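A Robot That Works on Computers: What You Will See at the Treka Open Day

Most robots in factories do one job. They lift the same part from the same place all day long. At the Treka workshop there is a robot arm with a harder task. It is being taught to work inside a desktop computer.

This page is for visitors aged eight and over. Read it before you come, and the demonstration will be easier to follow.

The work table

The computer lies on its side on a metal table made of long strips called slats. The side panel has been taken off, so the arm can reach in from above. The large green board inside is the motherboard. It joins all the other parts together. The silver box is the power supply, and it feeds electricity to the rest of the machine. 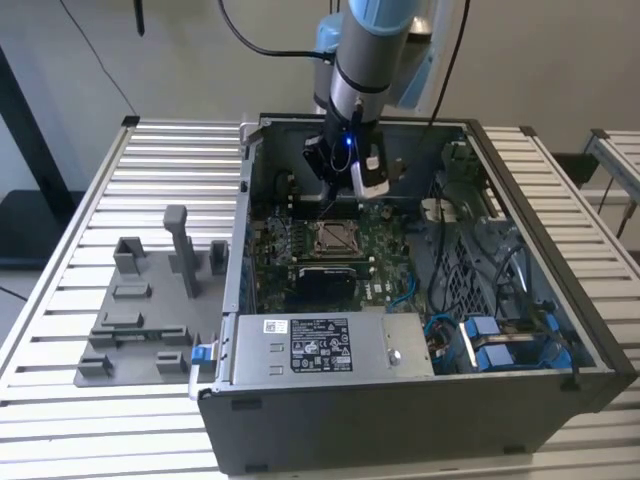 Why does the computer have to stay in the same place?
The arm follows positions measured from one fixed point on the table. If the computer is moved, every position inside it moves too, and the arm will reach for the wrong spot. Before each demonstration Rosaura Yupanqui, who runs the robot, checks the computer against that fixed point.

The plate with the blocks

Next to the computer is a grey plate with posts, blocks and slots standing up from it. Engineers call this a fixture. It was made on a 3D printer from a drawing by Efren Agbayani. A fixture holds parts in known places, in the same way that an egg box holds eggs.

A long, thin part, such as a memory module, needs a long slot. A square part needs a square holder. When a part is in its holder, the arm can be told exactly where to find it. The Treka team printed several versions before they had one they liked. The older ones are on the shelf by the door, and you may pick them up.
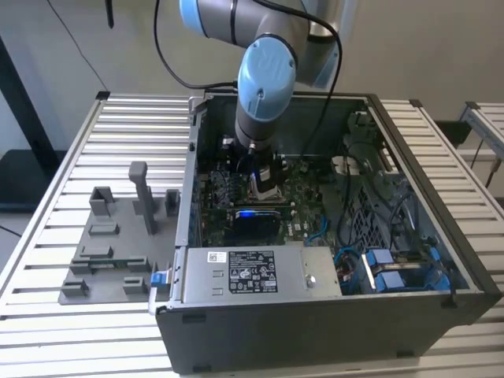 The arm and the gripper

A robot arm is a chain of stiff pieces with joints between them. Each joint has a motor that turns it. Your own arm has a shoulder, an elbow and a wrist, and the robot's joints do similar work. The joints with light blue covers are easy to find.

At the end of the arm is the gripper, the robot's hand. A gripper has far fewer moving parts than your hand. It can close, open and hold. It must press hard enough that a part does not slip, but lightly enough that nothing cracks.

During the demonstration the arm moves slowly. The speed is set by a program called Stilleck, which the team wrote for this job. A person with a stop button stands beside the table the whole time.
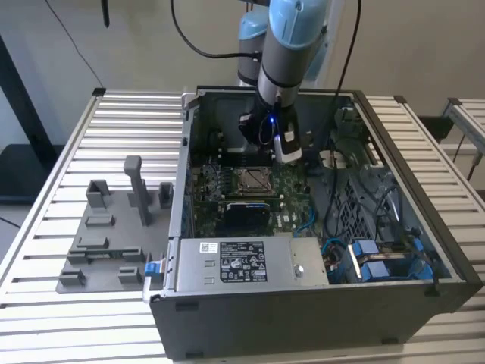
Looking closely at the board

Some parts of a motherboard are very small, so it helps to know the main ones by name.

Processor: the chip that carries out the computer's instructions. It sits in a socket and is held down by a metal frame with a lever.

Memory slots: long, narrow slots, side by side. Memory modules are pushed into them, and clips at the ends of the slots keep them in.

Capacitors: small parts, often shaped like tiny cans, that store a little electricity and let it out again when it is needed.

The processor is the part that needs the most care. Its socket has many fine contacts, and a bent contact can stop the computer from working. When you fit a processor by hand, you lift the lever, lower the chip straight down and close the frame over it.
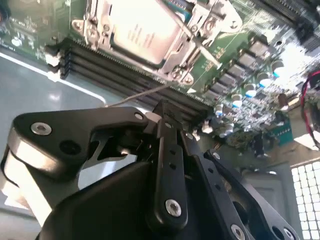
For a robot, each of those actions has to be written as a separate step. The full program for the Treka demonstration has 1067 lines. Many of them deal with what the arm should do when something is slightly out of place, such as a wire lying across its path.

Visiting

The open day is in December. Each demonstration lasts 90 minutes, with time for questions. There are 200 places, and children must come with an adult. Please stay behind the yellow line while the arm is switched on. Ask at the Marquez Street entrance if you need a step to stand on.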